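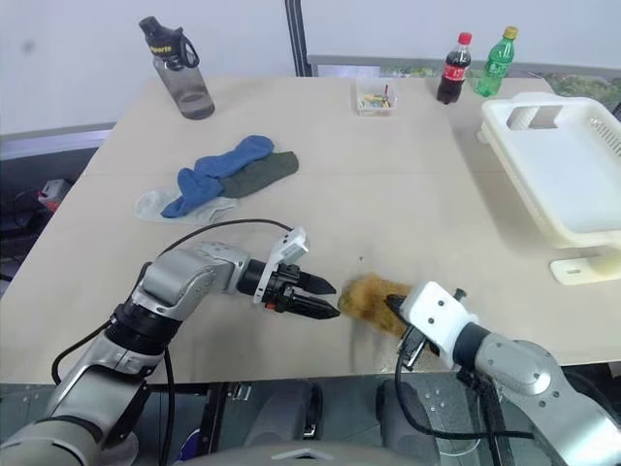

By Tessa Kneževič, Founder, Prurkeo

LORNON, March 31, 2022 – I'm so happy to finally share this one! Prurkeo, my small home-tidying business, is opening sign-ups for the Gundine Table Sort, a two-hour session where we clear one surface in your home and find a place for everything on it.

You know the kind of table I mean. Three socks in a heap (bright blue, dark olive green and a pale one underneath), a gray water bottle that says "Sports" at the top, a Coca-Cola with its red cap on, a little clear box of colorful bits, and something fuzzy and golden brown that looks like a small plush toy. I love a table like that, because every single thing on it belongs in a different part of the house.

A session goes like this. We start with fabric, so socks get matched or go in a "waiting for a partner" bag. Bottles go to the kitchen next, even the ones with just a little left in the bottom. Tiny stuff stays in its clear box and gets a label, and soft toys go last (kids like to help with those, and I let them pick the shelf). You keep the labels and a one-page chart for the fridge.

We tried the sessions out in March with 98 households in Lornon, and between them they filled 313 of our waiting-for-a-partner bags. That's a lot of single socks! Plenty of people asked if we could do the hall closet too, and yes, that's coming, but I want to get tables right first.

Sessions cost $98 and cover one table, desk or counter. Labels and bags are included, shelves and bins are not. Renters and shared homes are very welcome, and so are messy kitchens.

To book, call the Prurkeo office in Lornon and ask for the Gundine Table Sort. Press questions can come straight to me at extension 612.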